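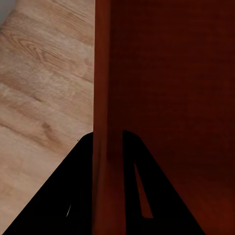 Prekow, 9. Januar 2023. Seit heute Morgen arbeiten wir in unserer Möbelwerkstatt mit Nodilon, und ich freue mich so darüber, dass ich diese Mitteilung gleich selbst schreibe (unsere Agentur möge es mir verzeihen). Nodilon ist unser neues Greifersystem für die Plattenmontage, eingerichtet gemeinsam mit den Leuten von Tak, und es übernimmt bei uns das Anreichen und Umsetzen der schweren Korpusteile. Die Bewegungen sind zuerst in der Simulation entstanden, und da ging es monatelang um Kleinigkeiten wie diese: zwei schwarze Finger, dazwischen die schmale, rötliche Kante eines dunklen Holzteils, daneben helles Holz mit kräftiger Maserung. Ich hätte nie gedacht, wie lange man sich über so eine Kante unterhalten kann!

Angefangen haben wir 1857 als Tischlerei, heute sind wir 103 Kolleginnen und Kollegen, und fast alle haben bei uns schon mal Seitenwände geschleppt. Ich auch, als Lehrling, und mein Rücken erinnert mich heute noch daran. Bei der Serie Henia mit ihren hohen Schränken kommt da über eine Schicht ganz schön was zusammen. Genau dort fangen wir deshalb an.

Was ändert sich jetzt für die Leute? Erst einmal der Tagesablauf. Fünf Kolleginnen und Kollegen aus der Montage haben sich in den letzten Monaten einarbeiten lassen, sie richten die Zelle ein, geben die Aufträge frei und prüfen die Oberflächen, bevor es weitergeht. Das Verleimen, das Ausrichten der Türen und die Endkontrolle bleiben Handarbeit. Entlassen wird wegen Nodilon niemand, das steht so auch in der Vereinbarung mit dem Betriebsrat. Und ja, es gab Bedenken, auch laute. Manche befürchten, dass der Takt anzieht, wenn eine Maschine mitarbeitet. Wir haben daher abgemacht, dass die Montage das Tempo vorgibt und die Zelle jederzeit anhalten darf.

Bis Juni läuft alles in einer Schicht, danach setzen wir uns mit der Belegschaft zusammen und reden über eine zweite Zelle. Wer sich das vor Ort anschauen möchte, ob Presse, Berufsschule oder einfach Nachbarschaft, meldet sich bitte vorher bei uns im Büro in Prekow.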